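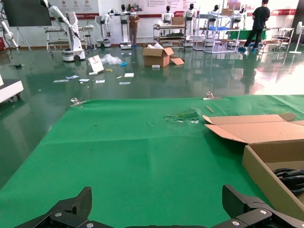 3.2 Erhebung der Abfallmengen

Die Daten wurden in zwei Wohnquartieren der Gemeinde Itton erhoben. Insgesamt haben 642 Haushalte einen Fragebogen bekommen, davon haben 539 ihn vollständig ausgefüllt zurückgegeben. Die Haushalte wurden gebeten, Verpackungen aus Kunststoff und Karton während vier Wochen getrennt zu sammeln und das Gewicht jeweils am Abend in eine Liste einzutragen. Für die Wägung erhielt jeder Haushalt eine Federwaage.

Bei 96 Haushalten wurde zusätzlich eine Sortieranalyse durchgeführt. Die Fraktionen sind in Abbildung 2 nach Materialgruppe dargestellt. Verbundmaterialien wurden dabei der Gruppe mit dem grössten Gewichtsanteil zugeordnet, wie es schon Bensaid in seiner Vorstudie vorgeschlagen hat.

Abbildung 2: Anteile der Materialgruppen am Gesamtgewicht, nach Quartier.

Der Fastenmonat Ramadan lag ausserhalb des Zeitraumes der Erhebung, der im Februar endete. Ein Einfluss auf das Einkaufsverhalten kann deshalb in dieser Arbeit nicht beurteilt werden. Ebenfalls nicht berücksichtigt sind Abfälle, welche die Haushalte direkt am Arbeitsplatz entsorgt haben.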